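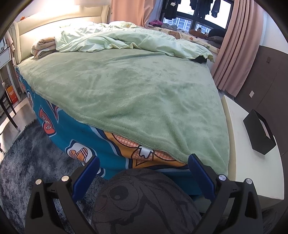 4. Setting up the heated underblanket

The Trirkard underblanket is fitted directly on the mattress, beneath the bottom sheet. It is not designed for use over the sleeper. Read section 2 (Safety) before starting.

4.1 Before fitting

1. Strip the bed down to the bare mattress. Remove any foam or gel topper thicker than 2 inches.
2. Unfold the underblanket and lay it flat for at least 30 minutes. Creases from packing must relax before power is applied.
3. Check the heating wires by running a flat hand over the surface. Wires must not cross or bunch at any point.
4. Confirm the model number on the sewn label. Model 149 fits full and queen mattresses. Model 181 fits king mattresses only.

Caution: Do not use the underblanket on a waterbed, an adjustable bed or a folding sofa bed.

4.2 Fitting

5. Place the underblanket with the printed side up and the connector at the foot end. The top edge should sit below the pillow line.
6. Pull the elastic skirt over each corner, working diagonally. Smooth the surface toward the sides after each corner.
7. Route the cord down the side of the mattress – never between the mattress and the base.
8. Push the plug of the Stemen controller into the connector until it clicks.
9. Cover with a fitted sheet. Do not use pins or clips.

Note: Ordinary blankets and duvets may be used on top. Fold back heavy covers when the bed is not occupied and the controller is on, as trapped heat will trip the cutout.

4.3 First use

10. Plug the controller into a wall outlet. Do not use an extension cord or a lamp timer.
11. Select level 2 and leave for 20 minutes. A faint smell during this period is normal and will clear.
12. Feel the sheet in several places. Warmth should be even from top to foot. If one area is noticeably hotter, switch off, unplug and repeat steps 5 to 9.
13. Set the shutoff timer. The factory setting is one hour.

Caution: If the controller light flashes red, unplug at once. Wait until the underblanket is cool before refitting the connector.

4.4 Two-zone versions

Dual models have two connectors and two controllers marked L and R. The sides are given as seen when lying on the back. Combined draw at the highest setting is nearly 300 watts.

If the controllers have been swapped, exchange them at the connectors. No resetting is required.

For washing and storage, see section 5.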